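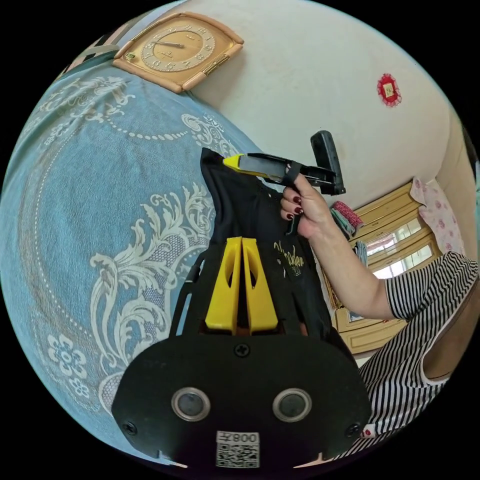 T-shirt folding is the household task of reducing a short-sleeved knitted shirt to a flat, compact shape for storage in a drawer, on a shelf or in a case. It is usually the last stage of laundering, after drying and, in some homes, ironing. Tables and worktops are used, but in many homes the usual surface is a made bed. A shirt is often held up by its top edge before it is laid down, as with the black T-shirt with gold script lettering held beside a light blue bedspread, so that the cloth hangs under its own weight and the larger creases drop out. The folder then lowers it hem first or swings it flat in one movement.

Surface

A good surface is flat, clean and at least as wide as the shirt with its sleeves out. Beds meet the first two conditions less well than tables, but they are large, and a pile of unfolded washing can be kept at one end. A closely woven bedspread is preferred to a quilt or a fleece blanket, on which cotton jersey tends to drag. The mattress gives slightly under the hands, and folds made on it are softer than those made on a hard top.

Colour also matters. Dark shirts are easier to square up on a pale cover, where the edges stand out. Lint and pet hair pass readily from a bedspread to dark cloth, and some households spread a clean sheet first. Standing at the long side of the bed is less tiring than leaning over from the foot, though low beds are hard on the back in either position.

Common methods

The plain or shop fold begins with the shirt face down. Each side is turned in towards the middle, the sleeve is doubled back on itself, and the hem is brought up to the collar in one or two folds. Turned over, the shirt shows its collar and the upper chest. Shops favour this fold for printed shirts because the design can be left on top.

The half fold is quicker. The shirt is folded lengthways, sleeve on sleeve, and then across.

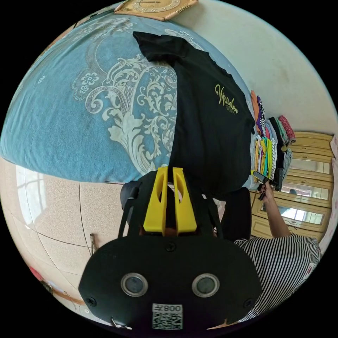 It needs little smoothing and can be done in the air by a practised person, but the crease runs straight down the front, and a large print is bent in two. Thick plastisol prints may crack along such a line after long storage.

The file fold is a longer version of either method, in which the strip is folded in thirds until it stands on its edge. It suits deep drawers, where shirts are kept in rows and picked out from above. Rolling is mostly used for travel.

The pinch fold, taught in several household manuals, is made by gripping the shirt at two points on a line running down from the shoulder, crossing the hands and pulling the cloth through. It takes a few seconds once learned. Wouter Hermans, in his handbook The Folded Household, recommends practising it on an old shirt of heavy cotton before trying thinner fabrics.

Folded size

The folded width is normally set by the drawer or shelf. Hermans gives 25 centimetres as a convenient width for an adult shirt and allows 35 centimetres for open shelving. His recommended drawer depth for file-folded shirts is at least 11 centimetres.

Folding boards

A folding board is a hinged or flat template that keeps the width the same from one shirt to the next. The Kullard board has hinged panels that are lifted in turn, left, right and then lower. The simpler Akelov pattern is a single stiff sheet placed on the back of the shirt and slid out at the end. Either can be used on a bed, but hinged boards work better on a firm mattress.

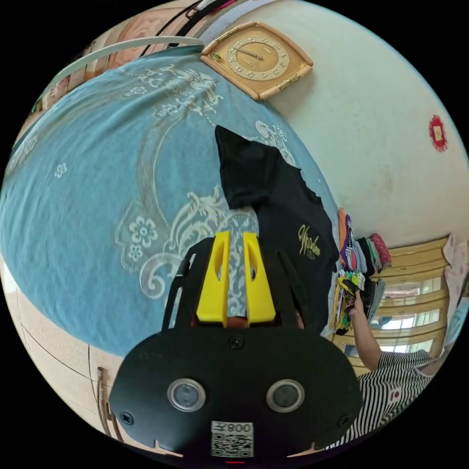
Storage

Folded shirts are stacked or filed by colour, by wearer or by use. Tall stacks press creases into the lowest shirts, and Hermans advises no more than 7 to a pile. Shirts should be fully dry before they are put away.

See also

Bedspread
Chest of drawers
Ironing
Laundry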